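Ticket: Oneo plant controller drops grid export reading after restart
Opened by: Ismael Pacheco
Opened: 26 Apr 2019
Product: Veltus gateway, Oneo plant controller
Status: Solved, left open for comments

Hi everyone! I look after a small gas peaker plant and I love this little gateway, so please read this as a fan asking for help and not as a complaint. We swapped the old Higuchi meter reader for a Veltus in the control room, and the setup was a treat. The trends are clear, the alarms make sense, and my night crew took to it right away.

My trouble is the export reading. Every time the plant controller restarts, the megawatts going out to the grid drop to zero on the Veltus screen and stay there. The revenue meter on the high side of the transformer is fine. The utility's own dispatch desk sees the right number too. Only our screen is wrong, but the daily report gets built from our screen, so the regulator's form ends up with a hole in it.

What I've tried so far:

Restarted the gateway. Reading comes back for 9 minutes, then goes to zero again.

Changed the polling time from 11 seconds to 60. No change at all.

Swapped the cable between the gateway and the meter. Same thing.

Checked the meter's address. It's set to 73 on both ends, and I read it out loud to a coworker to be sure!
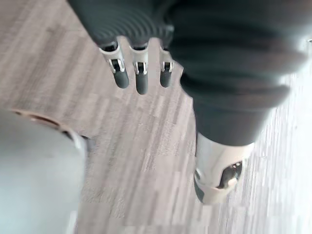 The part that got me excited is in the event log. Right before the reading dies there is a line that says "source re-elected," and after that line the export tag is being read from the plant controller instead of the meter. I had no idea the gateway could do that. The plant controller doesn't hold an export value (ours only handles start, stop and ramp), so of course it hands back a zero, and the gateway takes that zero as good data.

So I went digging through the menus, which was great fun, and found a page called Source Priority under the Grid tab. Both devices were listed at the same level. I'm guessing that when the controller finishes booting it announces itself and wins the tie. I moved the meter up one level, saved, and restarted the controller with the unit offline. The reading held! I restarted it again just to enjoy it.

Two questions before I call it done. Will a firmware update put the priority list back to the way it was? And is there a way to mark a zero as bad data when the breaker is closed and the unit is running? I'd love a flag on the report so a wrong number can't slide through to the state filing.
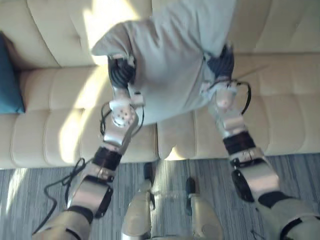
Bo-ram Kang: Great find, Ismael, and thank you for the log line, it saved me a lot of guessing. Yes, an update can reset the list if you tick "load defaults," so leave that box alone and export your settings first. For the zero, go to Grid, then Tag Checks, and add a rule that compares the export tag with breaker status. Set the result to "hold and flag." The report will show a star next to any hour that was held.

Ismael Pacheco: That rule is wonderful — took me almost no time to set up. I tested it with the meter cable pulled and got the star on the right hour. Settings are exported and saved on the plant drive. The next planned outage is in September, so I'll run the full restart test again then and post the log here.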